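24th July — table layout, Drotton order

Picked up from the January notes. The Hurosa varnish has had long enough on the big table, so the layout trials move there from the bench. Sample number for this piece is 3817; the earlier blank, 3109, stays in the drawer until Irén Takács has compared the two.

Questions for this round:
1. Does openwork read against a dark, glossy top, or does it need a plain backing?
2. How close can it sit to a patterned mat before the two compete?

Backing card tried first, in cream and in gray. Both flatten the cutouts. Dropped. Bare wood gives better contrast in the scale netting, at least from a standing position. Glare is the drawback: one strong reflection on the varnish, and it moves with the viewer. Irén suggests a matte coat from Trujillo. I would sooner turn the table first — cheaper, and reversible.

Spacing: the mat keeps the middle, the openwork goes outside its rim on bare wood. Small items stay grouped at the far side of the mat. Ledger line for the piece is 2000, unchanged.

To do: ask Drillberg for a felt backing sample, thin grade. Check the fin tips for snagging on cloth. Repeat under the side lamp only.

Position carried forward to the next round, both koi curled together on the bare top:
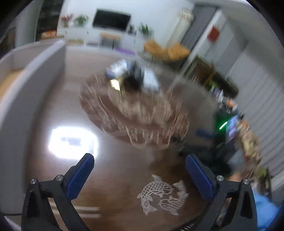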